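Re: arm at the Turton packing table, what happens to our shifts
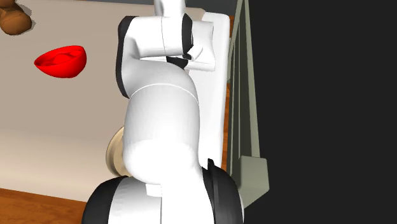 Filed under: Workplace / Automation

Quick one, on break. Layout is white arm by the table, red bowl on the top. Fine. But who clears it when it stops? Last month that was me, 6 times before lunch, and none of it went on my sheet.

> Galtex says no jobs go at Turton. The 40 of us on
> packing move to checking, same pay. Pramska did
> it in November.

Same pay yes, but teh breaks? Checking has no cover. Want that in writting before we sign anything. Can someone at Pramska send their rota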